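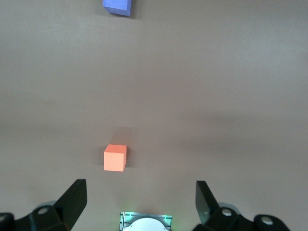

3.2 How people judge small sizes

Okay, so I went into this part expecting boring numbers, and I got the opposite! We asked 599 people to guess the width of a small block from memory, 20 minutes after they'd held it. Most guessed too big (me too, when I tried it).

Figure 3. A small orange cube on a plain tabletop.

Ayane Kaneko thinks touch is to blame, and I mostly agree with her. The 11 people who only looked at the block did a lot better, but that's a tiny group and I wouldn't lean on it.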